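Week 5: When the Arm Thinks It's Finished

Welcome back, everyone. Before the Sturnamier lab opens up, I'd like us to spend a bit of time on a fault in our simulated sorting task – a favourite of mine, I'll admit!
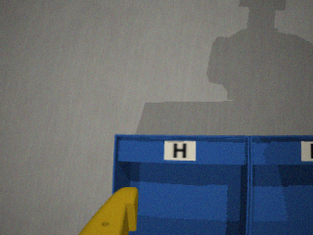
Fillora Cekach

In 13 of the 80 runs, the controller logged "placed" while the item was still lying on the table. The label view, with its big H, only covers part of the tray, and the program never checked the tabletop at all.
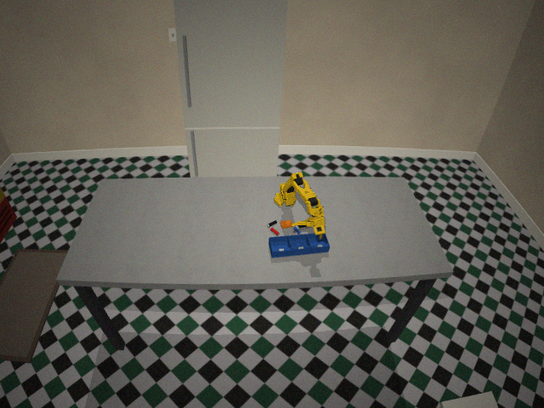
So please read your log beside the wider views, and go slowly. A real arm with the same fault could close on somebody's fingers, so we'll add a grip check before any run counts as done.
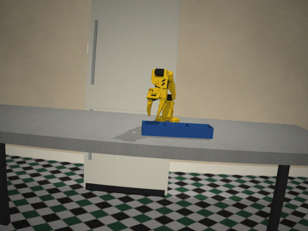 Figure 3. Gripper open, nothing held.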